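Project report: Commissioning and care of the tabletop arm cell
Author: Emiliano Lagos
Distham Technical College, second year automation
Submitted 26 September 2019

1. Task

My task was to bring the small arm cell in room 9 back to a condition in which other students can use it, and to write down how it must be looked after. The cell was last used in February. I did not have to write new programs for it. My supervisor asked only for the set-up, the cable work and a maintenance sheet.

2. The cell

The cell consists of one arm, one gripper and a white table with white panels behind it. The panels give a calm background for the camera. The controller is under the table and it is a Gerkix unit, older than the arm. The programs are kept in a folder called Plostier, which is the name of the student project that built the cell.

For the test we use ordinary things from a household: fruit, a cup, a brush, small packages. They have different shapes and they are cheap to replace.

3. Condition at the beginning

When I started, the arm moved well but the gripper lost its signal in certain positions. I could repeat the fault by turning the wrist to one side and waiting. When I moved the connector with my finger, the signal came back. From this I understood that the fault was in the cable or in the plug, and I left the gripper closed in its housing.

The second problem was the length of the cables. They were too long for such a small table, and the extra length was kept in loops at the wrist. In a low pose the loops come down near the objects.

Cable loops at the wrist, with the test objects on the table

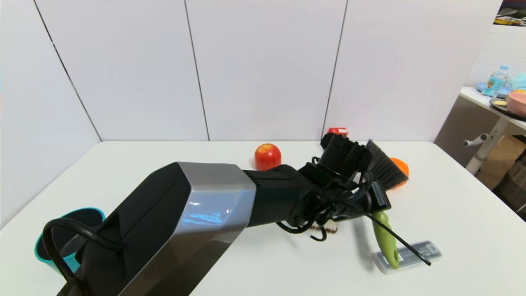
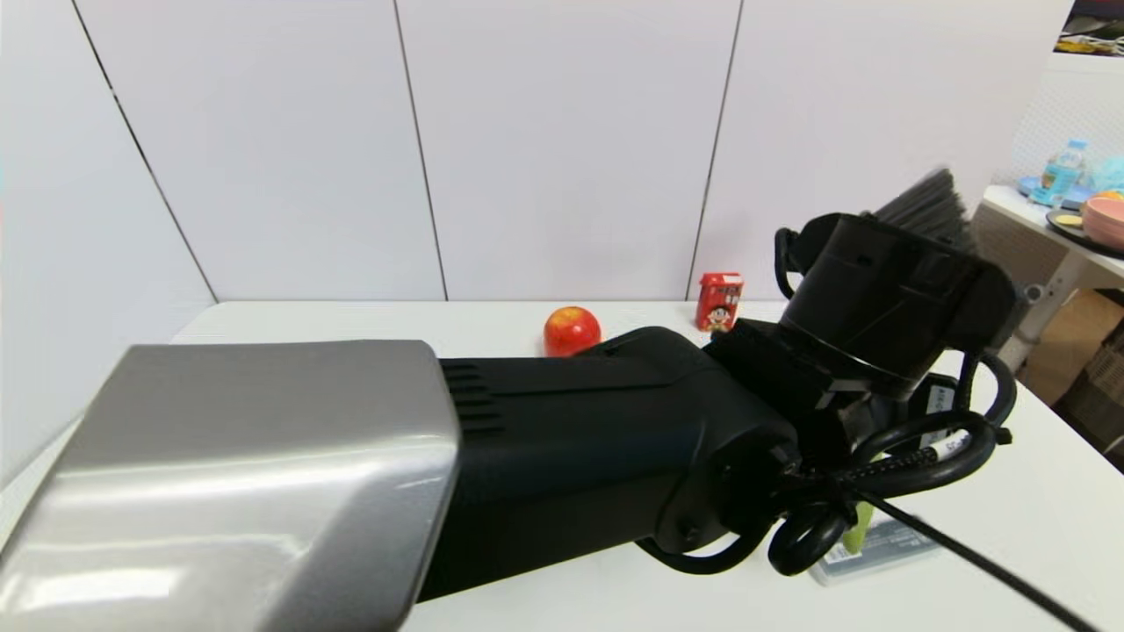 4. Work on the cables

I switched off the controller, waited and then disconnected the gripper plug. One pin was bent a little. I made it straight with fine pliers and cleaned the contacts. After this I measured the cable from end to end with a meter while a classmate was bending it, and the value stayed stable.

For the loops I compared 2 solutions. The first was a shorter cable, but the supplier, Pereyra, could not deliver it before the end of the project. The second was to lead the extra length back along the forearm and fix it with soft straps. I planned the second one. The straps must not be tight at the wrist, otherwise the cable is pulled when the joint turns. It is also important that they do not cover the ventilation slots of the arm.

5. Zero position and test

After the plug was repaired I set the zero position again. The old values were wrong by 3 mm at the tip of the gripper, which is enough to miss a thin handle. Then I let the test program run for around 1630 cycles without load. The signal was not lost in this time. I did the test with the loops still in place, so it says nothing yet about the straps.

6. Maintenance sheet

Before each use:
Look at the plug of the gripper and press it gently.
Move the wrist slowly to both ends and watch the cables.
Clear the table in the area where the cables can reach.

Every month:
Wipe the gripper fingers with a dry cloth.
Check the screws at the wrist.
Compare the zero position with the mark on the table and write the difference in the cell book.

7. Open points

The straps are ordered and the next group will mount them. The emergency stop works, but its button is hard to reach from the left side and I would like to move it. I also recommend keeping one spare plug in the drawer under the controller.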